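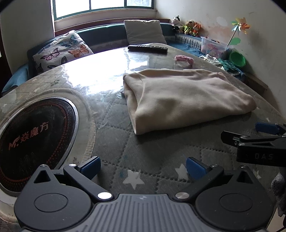
The man from Cendard had a good coat and no mud on his boots, and my aunt let him in anyway.

"Amanuel Mamo," he said, and shook hands with both of us. He asked whether he could sit. He had come up the McPhee road that morning, he said, and had talked to four households already, and every one of them had been glad to hear him out. I wondered which four. There were only five of us on that stretch, and the Hollands didn't open the door to the mail.

My aunt gave him coffee. She gives everybody coffee. I stayed standing by the stove with my arms folded, which she hates.

What he was selling was water. Our own water, as far as I could tell. Cendard would come in May, he said, and put a thing called a Flulorow down the well, and the Flulorow would wake up the old channels in the rock. He used that word, wake. The level would come up. The taste would get better too, because sleeping water went flat.

"Water sleeps," I said.

"In a manner of speaking."

"Whose manner?"

"Let him finish," said my aunt.

He finished. It took a while. There was a booklet with blue arrows in it going down and green arrows coming up, and a drawing of a farm much nicer than ours with a windmill nobody in the county owned. On the back was a letter from an outfit named Plerkix, saying that the method had been looked at and found sound. I asked who Plerkix was. He said they were independent. I asked independent of what, and he turned a page.

I should say that the well really was low. It had been dropping since before my uncle died, and by the end of the last summer we were hauling water for the goats and taking our baths in turns, the second person getting the gray end of it. A driller had come out from town and walked up and down and named a price, and my aunt had thanked him and gone into the pantry and stayed there. So I understood why she was looking at the arrows.

"How deep is it?" Mr. Mamo asked.

"Don't you know?" I said. "I thought you could tell."

He smiled at me. He had a nice smile, I'll give him that, tired around the edges. "I can't tell anything from a kitchen."

We took him out. He leaned over the curb and dropped in a pebble and listened with his head on one side. I'd seen my uncle do the same thing and he'd never charged for it. Then he took a brass weight out of his coat, on a string, and let it swing over the hole. It went in a circle. I have hung things on strings myself and they mostly go in circles.

"There," he said.

"There what?" I said.

My aunt told me to go see to the goats. I had already seen to the goats. I went and stood behind the shed, where you can hear everything.

He dropped his voice for the money part, the way they do. A deposit now and the rest when the water rose. If it didn't rise there would be nothing more to pay. He made that sound very generous. I worked it out against the shed wall. If he got enough deposits on enough roads he never had to raise an inch of water anywhere, and it would be a fine spring for Cendard whatever the rock did.

She asked him if he was married. I nearly came out from behind the shed. He said he had been. She asked where his people were and he named a place I didn't catch. Then neither of them said anything for a time, and I heard the bucket chain knock on the stone.

"Did it work for the others?" she said.

"They were satisfied."

"That isn't what I asked you."

A goat walked up and started on my sleeve. I held still.

"I have been doing this for two years," Mr. Mamo said. "Some of them came up. It rained, those years. I couldn't swear to you which thing did it."

"Would you put it in your own well?"

He took so long that I figured he was hunting for the right page in the booklet. "I rent," he said.

She laughed. I hadn't heard that in a good while and it annoyed me that he'd been the one to get it.

When I came around the corner they were walking back to the house. She hadn't signed. She had him carry in an armload of stove wood, since he was going that way, and she gave him eggs in a paper sack, and he said he couldn't, and took them. His car wouldn't start the first time. I thought that might be part of it too, some second act where he had to stay to supper, but it caught and he went off down the road with his arm out the window.

"Well," I said, "he'll try the Hollands next."

"He seemed worn out," said my aunt.

"He's supposed to seem worn out. It's how it's done."

She was reading the booklet again. She read the Plerkix letter all the way through with her finger under the words, and then she opened the stove and put it in, only the letter, and kept the part with the windmill.

In May nobody came from Cendard. It rained for thirteen days. I went out between showers and dropped a pebble down the well and counted, and the count was shorter than it had been. I didn't tell her right away. I knew just what she'd say, and I hadn't got my answer ready.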